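Print this page | E-mail this page

How to Clear a Craft Table

A worktable that has been used all week is best cleared in one pass. Set aside 40 minutes and have a trash bag, a recycling bin and 2 empty boxes ready.

Start with the drinks. They do the most damage if they tip, and paper is usually close by.
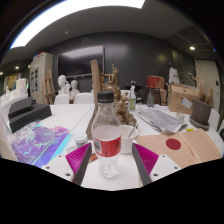 Bottles go first, then cups. Check each one before you toss it -- a cup that looks like trash may be holding a brush. On our table the water bottle with the red label stood right next to a paper cup with a thin handle sticking out of it, and the newspapers were not far off. Empty the bottle in the sink, put the cap back on and recycle it.

Next, sort the flat things. Newspaper can be folded and kept for covering the table. Cardboard larger than your hand is worth saving. Smaller scraps go in the bin.

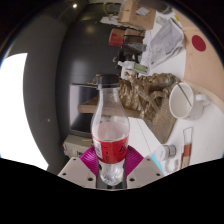

Jars come after the paper. Tighten every lid, wipe the outside with a damp rag and stand them together in the first box. Foam and anything shiny go in the second, where they won't pick up paint.

Wipe the bare table from back to front and let it dry before putting anything back.

Print this page | E-mail this page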